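Folding small towels so they fit the Perkwood shelf

Quick one today, laundry's waiting. Got asked again how I get hand towels and washcloths onto the narrow shelf in the bathroom. The shelf is 12 inches deep. Not much. Same fold for everything with a trimmed edge, big or small, fluffy or flat.

What you need: a clear stretch of table. Clean towels, fully dry. That's it. Don't do this on the bed, the towel sinks into the covers and you never get a straight side.

Step 1. Sort by color first. One pile per color or just spread them out with some space between. I used to skip this and ended up refolding half the basket.

Step 2. Shake each one. Hard, twice. Corners get tucked under in the dryer and you won't notice untill the fold comes out lumpy.

Step 3. Lay it flat, trim side toward you or away from you, doesn't matter, but the same way every time. Smooth from the middle out to the ends. Flat hand, no tugging — tugging stretches the edging and then it ripples for good.

Step 4. Long sides in. Bring the far edge over to the near one so you have a long strip. If the towel's wide, do it again. Line up the trim, not the cloth. The cloth gives, the trim doesn't. 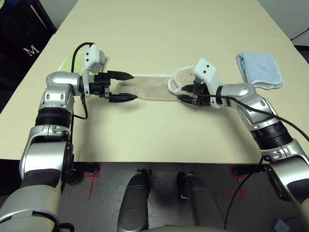
Light brown with white edging in the middle, yellow-green on the left, light blue on the right.

Step 5. Now the ends. Pick up one end and carry it over the strip, stop a third of the way in. Don't press yet. Let it loop over loosely, check the border is running even, then press. If you press first the crease is where it is and you have to shake the whole thing out and start over. Ask me how often.

Step 6. Other end over the top. Pat down. Turn it so the folded side faces out on the shelf, raw ends to the back.

Thick ones: skip the second lengthwise fold. Anything with a deep pile wants to roll up into a tube, and two folds just makes a fat tube. Fold once, ends in, lay it down, put a flat towel on top. Leave it there overnight and it behaves.

Thin ones: go ahead and fold in quarters, they stack fine. Stand them on edge if your shelf has a lip. Mine doesnt.

Order on the shelf: thick at the bottom, thin on top, washcloths in the Drorkisitz basket next to it. Take from the top, put clean ones at the bottom if you have the patience. I mostly don't. 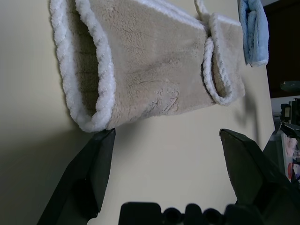 Wulan Nasution: Tried this with the fluffy ones and they kept springing open on me. What worked was folding the ends in a bit less, so they meet in the middle and don't overlap. Takes up more room though. Do you use fabric softener? Mine got flatter when I quit.

Good tip on the ends, will try. No softener here since August, and yes, they dry better without it. Bath sheets are a different fold, coming next.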